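How I Made Our Wedding Guest Book Out of Instant Photos

I get asked for this one a lot, so I'm finally typing it up. Back in September we had our reception at the Trastitz, the old dance hall by the river, and in place of a regular guest book we had a little table where people took an instant photo, stuck it in an album and wrote us a note next to it. It's my favorite thing we own now. It is also a project where I made plenty of mistakes, so you get the benefit of those!

What you need

An instant camera (two if you can borrow a second one)
Film – more than you think
A scrapbook album with blank pages, the kind with screw posts so you can add more
Photo corners or acid-free glue dots
Pens that write on dark paper, if your pages are dark
A sign with instructions
A small lamp
A basket or box for photos that are still developing

Step 1: Figure out your film

We had 100 guests, and I bought film for exactly that many shots, which was silly of me. People blink. Kids press the button with the lens facing the ceiling. Couples want one together and then one with Grandma. I ended up sending my brother-in-law out for more film during the salad course. If I did it again I'd buy half as much extra and keep the leftover packs for the honeymoon.

Check the expiration date on the box, too. Old film comes out kind of brown and murky, and while that can be pretty, you don't want to find out about it at your own wedding. Store it somewhere cool and let it come to room temperature before anybody uses it.

Step 2: Get the album ready

I used a twelve-inch square album from Navaratnam, a stationery shop near my mom's house. Black pages, linen cover. You could do this with any album that lies flat when it's open, and please do test that part in the store. My first one kept snapping shut on people's hands and I had to take it back.

Before the wedding, go through and lightly mark where the photos should go. I did two to a page with a big space beside each one for writing. I used a white pencil and a cardboard template cut to the size of the print, and it took me one evening in front of the TV. Without the marks, your first guest will put their photo dead center on page one and everybody after that will copy them. (Ask me how I know. My practice run was at my own shower.)

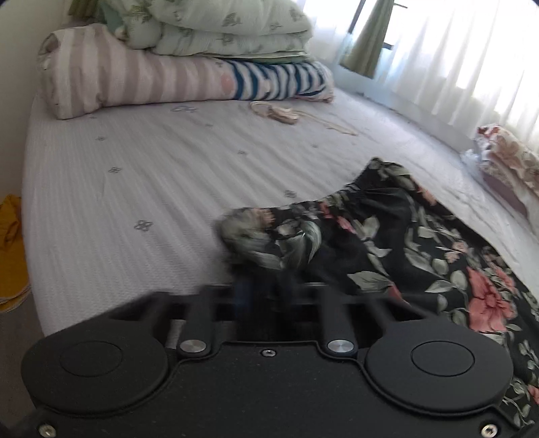 Leave the first page empty. You'll want it later for a photo of the two of you, or the invitation, or whatever you like.

Step 3: Write a sign people will read

My first sign was a whole paragraph. My husband read it and said, "I got bored in the middle," so I started over. The final version went like this:

1. Take a photo
2. Wait for it to develop
3. Stick it in the book
4. Write us something!

Print it big. Reception lighting is dim and half your relatives left their reading glasses at the table. I also taped a tiny card to the back of the camera that said "flash ON, stand one big step back," and that fixed nearly all of the washed-out faces.

Step 4: Set up the table

Put it where people already have to walk. Ours started out in a lovely corner by the window and I moved it next to the bar at the last minute, and I'm so glad I did. There was a line all through cocktail hour.

A plain wall or curtain behind the spot where people stand makes the pictures look a lot nicer. We hung a length of dark green fabric from Istell over a garment rack. Put the lamp on the table so folks can see what they're writing – but point it down at the book, away from the people getting their picture taken.

Lay the fresh prints face down in the basket for a few minutes. Don't let anybody shake them! I know, everybody does it. It doesn't help, and bending the print can leave marks in the picture.

Step 5: Ask one person to keep an eye on it

Pick a cousin or a friend who likes to chat. The job is easy: change the film when it runs out, drag the shy people over, and put the cap back on the pens. Show them how to load the camera ahead of time. If you open the back in the middle of a pack you'll ruin the shots that are left, and we lost a few that way before I explained it.

Step 6: Finish it at home

The next week, sit down with the album and press every photo flat. Glue dots at two corners aren't enough, so I added more to nearly all of ours. Then scan or photograph each page, in case of spills or basement floods or toddlers. Instant prints fade in sunlight, so keep the book on a shelf away from the window.

If you have loose photos with no message, mail them out with your thank-you cards and ask for a few words back on a slip of paper. We did that with the ones from the last hour, when everyone was dancing and the writing part sort of fell apart. My great-aunt sent hers back with two full pages, front and back, and I had to buy an envelope pocket to hold it.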